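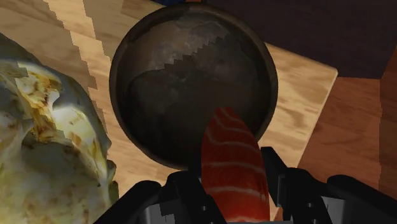
Salmon slips at bowl, sim cell – grip force or pads?

mgape
Posted November 17, 2025
Skomari cell, sim only. Task is salmon slice into the dark bowl, cabbage left where it is. I ran 100 episodes overnight and 6 lost the slice over the rim. Raised grip force one step and reran with the same seeds, now 5. Calling that fixed unless someone objects.

n_wongsuwan
Objecting. 6 to 5 is noise. What friction value is on the finger pads?

mgape
Whatever shipped with the Yensuk gripper model.

chaiwat741
Then you're tuning force against a number no one measured. Mine had pad friction set like dry rubber – fine for a block, silly for fish.

olga_l
Disagree a bit. I'd check the wrist camera offset first. We swapped gripper models in June, kept the old offset, and every grasp landed too near the tip.

n_wongsuwan
Could be, but that would show up at pickup too. Are any lost at pickup?

mgape
Didn't log it.

chaiwat741
So log it, put the force back where it was, and change one thing at a time.

mgape
Fine. Force is back. Still think it helped.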